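3.2 Collecting the Demonstrations

We gathered all of our training data with hand-held grippers, one in each hand of the operator, and with no robot in the loop. The case for doing it this way has been made often enough in the literature that we will keep ours short. Our one two-armed robot was booked by other people for most of July, and a person with two grippers is faster, cheaper, and better at noticing when a cloth has slid off the table.

The Skollard set covers a small family of wiping and sheet-handling tasks. The operator picks up a flat item, moves it, wipes something with it, or puts it down on top of something else. These sound like chores a child could do, and a child could. A policy trained on our first 74 demonstrations could not. It learned to approach the table with great confidence and then close both grippers on air, a behavior it repeated in every trial we ran before Dennis Nuttall asked us to stop.

The trouble was in the examples. All 74 had been recorded by one operator in one afternoon, and by the end of it she had become very good. Her motions were short and smooth and nearly identical, and she never once fumbled a pickup. A learner fed on these has no idea what to do after a miss, having never seen one. We threw out the batch and wrote a new collection protocol, which we describe in the rest of this section.

Operators and sessions. Three people recorded the final data: Tracey Clegg, Nigel Fothergill, and Beverley Oakley. Clegg is left-handed, and this turned out to matter more than any setting in our training code. Sessions were capped at 110 minutes. We arrived at the cap by looking at when operators began to put items down in the same place every time, a habit that sets in well before anyone reports being tired.

Layout. Before each demonstration the operator draws a card from a shuffled deck. The card gives the items to use and a starting area for each, but leaves the exact angle and overlap to the operator. We tried fully scripted layouts first, using a tool called Grelgate that we wrote for the purpose, and found that people spent more time nudging a sheet into its assigned pose than they did on the task. The deck is made of index cards and has needed no software updates.

Clear plastic was added to the item list at the request of Terence Blackburn, who felt the tasks were too easy. It has since become the item most often named in our failure notes. Operators can find its edges by moving their heads until the light catches them, and our cameras pick this up as an odd swaying motion before the grasp. We left the swaying in. 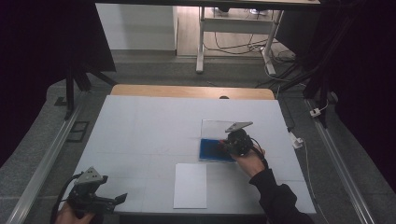 Figure 4. Two hand-held grippers over the work table, with a blue pad, a clear plastic sheet, and a sheet of white paper.

Misses and recoveries were handled by a simple rule: if the grasp fails, keep recording and try again. Operators found this harder to follow than we expected. Skilled people do not like to be filmed dropping things, and in the first sessions Fothergill ended a recording each time a sheet slipped, then quietly began another. We now start and stop recording from a separate desk, out of the operator's reach. The share of demonstrations with at least one retry rose at once, and so did the number of complaints.

Review. The final set holds 600 demonstrations. Each was watched in full by someone other than its operator and given one of 2 labels, keep or drop. An earlier scheme, borrowed from our Fletum project, scored every recording for smoothness, speed, and style. Reviewers agreed with each other on style about as well as strangers agree on wallpaper, so the scores were dropped and the recordings kept. We drop a demonstration only when a gripper leaves the view of its tracking camera for too long, or when the items used do not match the card. A clumsy recording that ends with the task done is kept, and Section 5.1 compares policies trained with and without these.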